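Search this notebook
Enter keywords

April, 2.30 pm
Lieselotte Petersen

Second go at the plaster lab for the clubfoot course. Went through the Kindar handout over lunch and it still has the old casting order in it, so I've pencilled the changes on my copy – please don't print more until I've typed them up. Eker wants 30 sets for the trainees and I've got paper for maybe half that!
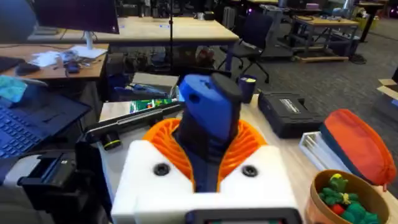 Blue object with the black cap, held upright in the orange fins.

Padding first. The Modise rolls are lovely and soft but they bunch at the heel, and I had to redo my model foot twice (grumble). Switched to the Gimer ones, cut to 40 cm, and they sat much flatter.
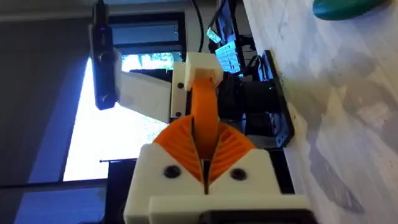 Then the brace bar. I set the outer shoe at 70 degrees as per the handout and it looked fine on the model, but I'd like a colleague to check my angles before we teach it. Need to order more stockinette, the small centre-seam kind, and ask Eker who's bringing the plaster shears.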